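Old tower, blue drive caddies: keep or rip out?

ovley_attic
Hi all, long time reader here. My brother-in-law Emil handed down his old desktop when he moved in August, and I've been slowly turning it into a place to keep family photos (19 years of them, my goodness). It has those slide-in caddies with the blue plastic tabs. Do you folks keep using them, or just screw the drive straight into the case? I've already got one tab that feels a bit tired.

ejigu70
Keep them! I swapped a drive last winter in my slippers while the soup was on, that's how easy it is. Go gently on the tabs and they'll outlast the rest of the machine.

Rupert H.
I'll disagree, kindly. Plastic gets brittle, and a drive that can wiggle is a drive that hums. I took mine out years ago, used four plain screws, and the humming in my den stopped that same evening. My wife noticed before I did.

ejigu70
Rupert, your humming was a fan and you know it, we had a whole thread on it!

Rupert H.
It was partly a fan.

notburga_r
Before anybody throws anything out, check how the drive sits in the caddy. Mine went in a hair crooked once and I spent a whole Sunday blaming the cable. Slide it in slowly, and if it stops early, back it out and look at the connector. Please don't lean on it. I leaned on one, and that was the end of 2,000 vacation pictures I hadn't copied anywhere else.

ovley_attic
Oh Notburga, I'm so sorry about your pictures! I'm making a second copy tonight, you've scared me properly. Adding two of mine, the drive in its blue caddy and then a caddy at the bay.

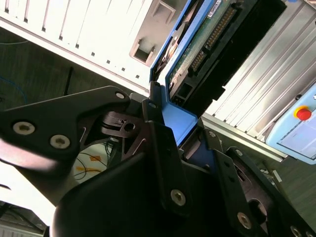
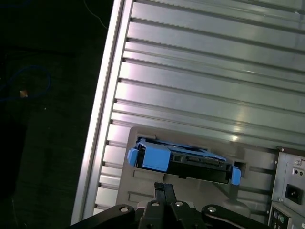 I think I'll stay with the caddies for now and order one spare, in case the tired tab gives up. Rupert, if it starts to hum, I promise I'll come back and say you were right. Does anyone know if the spares are sold singly, or do I have to buy a whole bag of them?

ejigu70
Singly, if you ask at a repair shop. Mine had a drawer full.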